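Handout 6: Grasp faults with the wrist camera in the loop
Module: Handling Systems, second term
Notes by Vasilis Kovačević

6.1 Background

The case comes from the Dorkwood cell, where a two-finger gripper picks small items out of moulded plastic trays and shells and passes them to a sorting table. The cell had completed 1,244 picks under the Stirnilska controller when the fault was logged. Part of the item set is awkward on purpose: dark, rounded, with a surface that gives the camera few clean edges.

6.2 What went wrong

On pick 542 of the December run the fingers closed, the controller reported a good grasp, and the arm began to lift. The force reading at the wrist went past the 74 N limit and the arm stopped. One finger had closed on the item. The other had closed on the item and the wall of the container together, so the arm was trying to lift both.

The controller had used finger gap as its only test of a grasp. A gap wider than zero and narrower than the item's known width was taken as success. With soft items this test is weak. The item squashes, the wall of the container fills the difference, and the number falls inside the allowed range. 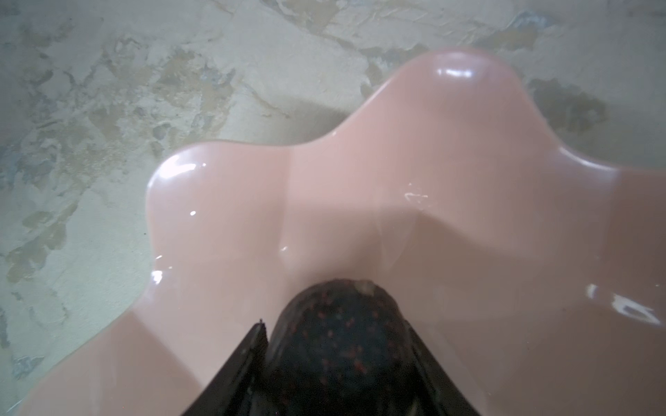
Items lying against a curved inner wall are the worst case. The finger on the wall side has little room to pass, and a small error in the position estimate puts its tip on the wrong side of the rim or on top of it. Glossy plastic adds a second problem — bright highlights move as the wrist moves, and the edge finder may follow a highlight instead of the rim.

6.3 Why the stop came late

The force limit was checked every 200 ms. At the lift speed in use, the arm could travel a fair distance between two checks. The limit itself was sound. The checking interval had been copied from the older Gkikas cell, which lifted at a quarter of the speed, and it was not reviewed when the speed was raised.

The operator at Flolham then cleared the stop from the panel and the arm resumed the lift with the container still held. This should not have been possible. A force stop must need the fingers to be opened and the arm sent home before motion is allowed again.

6.4 Changes made

Grasp test now uses finger gap and motor current together.
Force is checked on every control cycle during the first part of a lift.
Reset after a force stop is locked until the gripper reports open.
Picks near a wall use a slower approach, with the fingers turned to run along the wall.

The last change lowers the pick rate. It has been kept.

6.5 For the tutorial

Work out the arm travel between two force checks at the old and new lift speeds (use the values in Handout 5). State which of the four changes would have prevented the fault and which would only have limited it. Bring a sketch of the reset logic, including the case where power is lost while the fingers are closed.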